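Hands at Work: Can Machines Do the Chores Yet?

Gallery / Spring visits / Grelanell workshop, Hirnmont

I've been following chore robots for years now, and I still get a kick out of every new pair of hands. Not the dancing, not the backflips. I want to see one pick up a card, put a thing in the box where the thing goes, and clear a table so I can have my coffee at it. April was a good month for that. 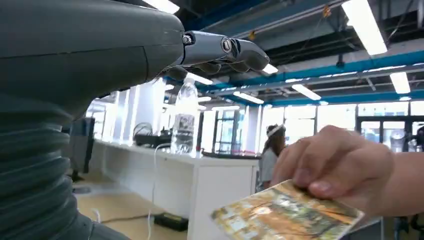

A card on one side, a water bottle on the counter beyond the fingers.

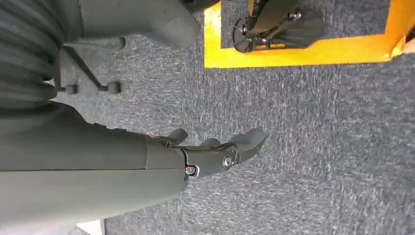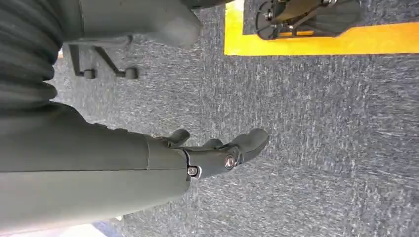

Forearm, wrist, fingers, carpet.

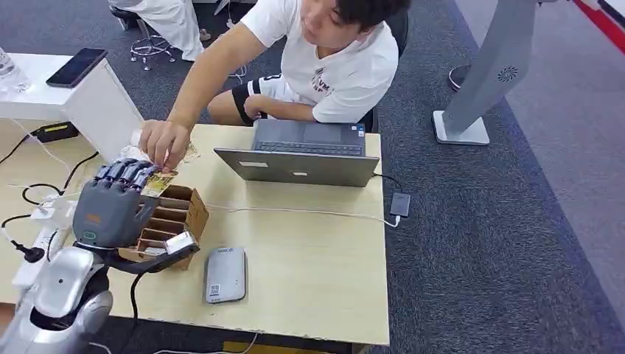 Gray robot hands among people, cards and carpet. The gold-and-yellow card is in the last picture, pinched between the fingertips.

Why I like the card so much

If you want to know how close we are to a robot that tidies up, give it something flat. A card is a mean little object. It's thin, it bends, it slides away when you press on it, and lying on a table it has almost no edge to get hold of. People do a tiny trick with it that they never think about: drag it to the edge of the table and pinch, or get a fingernail under one corner. Robots have no fingernails (most of them, anyway — I did see one a couple of years ago and it was wonderful and a bit creepy).

So when I look at the last picture I keep going back to those fingertips. Five jointed fingers, a small card held at an angle, and a man's hand just above with a crumpled white paper thing with gold marks on it. That's two hands working very close together, and that is what a kitchen looks like at six in the evening! Everyone's hands are in the same place. A machine that can only work when the people have left the room is going to have a hard life in my house.

The brown organizer next to the hand is worth a look too, the box with the cardboard partitions. I love these things. My own is full of screws and batteries and one mystery key. As a chore it's a great one, because it has everything: pick the right item, carry it, find the right hole, let go cleanly. Letting go is harder than it sounds. Light things stick to soft fingertips, and a robot that has done it all perfectly up to that point will wave the item around over the box like a person trying to get rid of a piece of tape.

About those fingers

The two carpet pictures are my favorites for anyone who likes hardware. You get a good look at the joints, with the silver screws at the pivots and the gaps where the segments bend. The fingertips are round and blunt. Mine are pretty much the same, and they do all right.

There was a long stretch when most robots you saw had two flat jaws, and plenty still do. It's a sound way to build one. Two jaws will fold a towel, load a rack, and stock a shelf, and when they break you fix them before lunch. Fingers give you more ways to hold something, plus more joints to go wrong. Seraina Lüthi, who runs the bench tests for our little group in Bimilov, is firmly in the jaws camp, and we've argued about it over more than one lunch. Her point is that you should count finished jobs and forget how the hand looks. Mine is that a house is full of things made for fingers. Spray bottles, zippers, child locks, the little tab on the back of a cereal bag. I can't open that last one myself half the time.

And then there's the ribbed sleeve up on the arm, the accordion-looking part. It's the sort of detail I'd never have noticed when I started this page. Now it's the first thing I look for. Anything that's going to work near flour, sawdust or a cat needs its joints covered.

What our own tests say

Since people write in to ask: yes, we keep score at Bimilov, on our own bench, with our own arm, which has the plain two-jaw hand. The list of chores is called Lemma (long story, somebody's old notebook) and it's boring on purpose. Cup to shelf. Sock to basket. Card to slot. Sponge across a tray. Each one gets 60 seconds, and if the thing isn't where it belongs when the buzzer goes, it's a miss.

We passed 2,000 tries this spring, which called for cake. Of those, 376 were the card, and the card is still the bottom of the table. Cup to shelf is dull now, it just works, and I mean that as the highest praise. Socks are somewhere in the middle. A sock lying flat is easy and a sock in a ball is easy, and a sock half inside out is a bad afternoon.

The sponge surprised me most. I figured wiping would be simple, with nothing to pick up once you're holding the sponge. But you have to press hard enough to clean and lightly enough that the tray stays put, and you have to know when you're done. Our arm is happy to wipe one clean corner for the whole minute while a ring of jam sits there in full view.

Shop floor or kitchen?

I think shops get there first. I've gone back and forth on this but the reasons pile up. The floor is flat, the shelves don't move overnight, the boxes come in sizes somebody wrote down, and there's a person around to help when a carton bursts. You can put a strip of bright tape on the ground and it means something. (Look at the big yellow border in the carpet pictures and tell me you don't want one in your hallway!)

Packing and sorting small goods is the job I'd put my money on. Cards, packets, spare parts, anything that goes from a pile into a row of bins. It's dull for people and hard on the wrists, and it comes round the same way again and again, which gives a machine plenty to learn from. Restocking is close behind, if the shelf isn't too deep.

Homes are messier in every way. Cables, for a start. Have a look at the left side of that table in the last picture, with the black cables looping around by the power strip, and then think about your own desk. A cable is never in the same shape twice and it's fastened to something you don't want to pull over. I would happily pay good money for a machine that can dust around a power strip. I haven't met one.

What I'd trust one with today, at home, with me in the room: putting cups away, carrying laundry from one spot to another, picking toys off a rug if the rug has no long fringe. With me out of the room, only the toys. Ask me again next April. Two years ago my list was the toys and nothing else, and I was being generous about the toys.

Handing things over

One more thing, and it's the part I'm most excited about. Passing an object between a person and a machine used to be awful. You'd hold the thing out and wait, the arm would come in slowly, and then both of you would be holding it and neither would let go. Everybody has played that game with a toddler and a cookie.

It's getting better, and you can feel it when you try a good one. The arm eases off when you take the weight. Sounds small, but it changes what a helper can be for. Someone with a bad back doesn't need a robot to do the whole laundry, they need it to bring up the item from the bottom of the basket. Someone at a workbench wants the next part put in their palm. Half a chore done at the right moment is a lot of help, and I think we'll see plenty of half chores before we see whole ones.

If you've got a chore you'd like added to the Lemma list, send it in with a note on what counts as done. That second bit matters most. "Make the bed" got us a week of arguing about pillows. Seraina says corners, I say anything with the blanket on top. The bed is on hold, and next up on the bench is matching lids to food containers, which I can't do either.

More galleries: Kitchen arms / Folding and laundry / Warehouse floors / Older hands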